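Nullcombe Family Learning Program
Progress Report to the Clelon Fund
September 11, 2019

Enrollment at the Provton site remained steady through August. Nine families completed the summer reading course, and four have registered for the fall term. Two evening sessions were moved to the Bogale branch while the Provton heating system was replaced.

Spending on books and staff hours is within the approved budget. Transport costs were higher than planned, and a revised line is attached for the Fund's review.
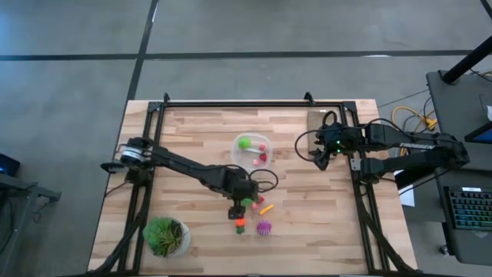 Small, brightly colored toy objects on a wooden tabletop.

The second part of the grant will cover tutor training and bilingual take-home packs. The Program requests that the reporting date for this work be extended by two weeks.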